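Gripper reports a good grasp on thin items, then drops them on the way to the rack 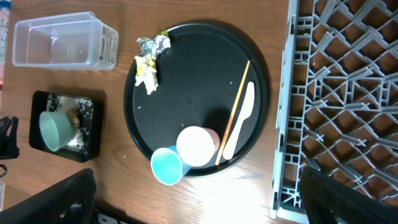

Page 1 of 1

Nolside Help Forum > Arms and Grippers > Faults and Stops

Posted by bench_notes_763, in March

I run a table-clearing cell with a single arm and a two-finger gripper. The control software is Raltedari, the fingers are the stock Bivodberg set. The wrist camera view attached is from the start of a run. Cups and tableware go to the gray rack on the right, trash goes to a bin outside the camera view.

The fault is as follows. Paper cups are fine. The chopstick and the plastic knife are not. The arm descends, the fingers close, the status goes to HELD, the arm lifts, and the item falls at some point between the tray and the rack. The status stays at HELD the whole way. The arm then opens over the rack with nothing in it and the log records a successful place. In the last batch of 100 thin-item picks, 72 were logged as successful and the item was found on the table or the floor afterward. No error code was raised in any of them.

Twice the knife landed across the edge of the rack and the next move pushed the rack sideways until the arm stopped on a force limit. That was the only stop I got. I restarted with the rack out of position, which was my mistake, and the arm came down on the side of it.

What I have done so far:

Cleaned the finger pads with alcohol.
Raised the grip force one step at a time up to the limit. No change on the knife. The chopstick rolled out faster.
Recalibrated the camera to the wrist. The offset was small and the fault is the same.
Swapped the left and right fingers.

Is this a camera problem, a force problem, or is the HELD status simply wrong?

liem_cell_tech

The status is wrong, or at least it does not mean what you want it to mean. On the version I use, HELD is set when the fingers stop moving and the motor current passes a threshold. Fingers that close all the way onto each other also stop moving and also pass the threshold. For a cup there is a wide gap at the stop, so the result is clear. For a chopstick the gap is close to zero and falls inside the default tolerance, so an empty grip and a full one look the same.

Check these in order.

Close the fingers on nothing and write down the position reading. Repeat ten times. If the reading wanders by more than the thickness of your chopstick, position cannot be used to tell the two apart and you need a different check. Worn pads will do this.

If the reading is stable, set the minimum gap for thin items just above the empty value. Do it per item class. A single global value will start rejecting good grasps on other things.

Set the status to be evaluated through the whole move. The default evaluates it once, at the end of closing, and then holds the result. That is why yours never changes after the drop.

Lower the force again. Raising it on a round stick with flat pads pushes the stick out of the pads. A shallow groove along the pad does more than force does.

On the restart: after any force stop, the rack position has to be treated as unknown. I require a fresh view of the rack before the arm is allowed below 100 mm. Keep your hands out of the cell until the drive is off, including when you only want to straighten the rack.

traymover

had the same thing, changed the pads, went away

wrist_cam_900

Agree with the first reply on the status. I would add one point about the approach. In your view the chopstick and the knife lie parallel and next to each other. If the fingers are opened to cup width, one of them can come down on the neighboring item, and the closing motion then drags both. Set a narrow opening for the thin class. Also grip near the middle of the length. A knife held by one end will pivot during a fast transfer and work its way loose.

bench_notes_763

The empty reading was not stable. It moved by more than the thickness of the knife blade. New pads are fitted and the reading now repeats. The continuous check is on and it has caught two drops, both with the chopstick. Rack check after a force stop is added. The groove is not done yet. I will leave this open until it is.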